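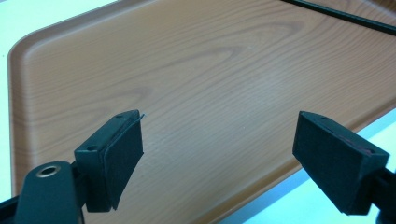 # Why Does a Tray Have a Wood Pattern?

A serving tray carries cups, plates and snacks from one place to another. Many trays are brown and covered with wavy lines, and at first glance they seem to be cut from a tree. Often the lines are printed. The tray at the start of this page is one of these. Its pattern is orange-brown with darker lines, and some of the lines bend into long ovals.

## Where the real lines come from

A tree grows a new layer of wood under its bark each year in places with warm and cold seasons. When the trunk is cut straight across, the layers look like rings. When it is sawn lengthwise into boards, the same layers can appear as stripes, waves and tall pointed loops. Woodworkers call the pointed loops "cathedral grain," after the arches in large churches.

## How a pattern is printed

To make a printed pattern, a designer may begin with a picture of real wood. The picture is printed on a thin sheet or straight onto the surface of an object. A clear layer may be added on top to protect the ink.

The Gratum collection of household objects at Revuvia holds 672 items, and 19 of them are trays. Visitors to the Fisteck Room may compare printed trays with trays cut from real wood.

## Signs of use

Look closely at the middle of our tray, where one patch is paler than the rest and lightly scuffed. Cups and plates that slide over a surface many times can rub a printed pattern until it fades.

## The edge matters too

The raised edge of a tray is called the rim. It helps stop a rolling spoon or a sliding cup from falling off. Our tray has a rim that slopes up from the flat part and curves smoothly at the corner.

## Try it at home

1. Ask an adult which tables, shelves or trays you may examine.
2. Look for two loops or spots that match exactly. A printed pattern often repeats.
3. Look at the edge of a board or shelf. In solid wood, the lines usually continue over the side.
4. Draw the pattern you like best and label the loops.

**Words to know**

- **Grain:** the lines and patterns in wood
- **Rim:** the raised outer edge of a tray or dish
- **Scuff:** a mark made by rubbing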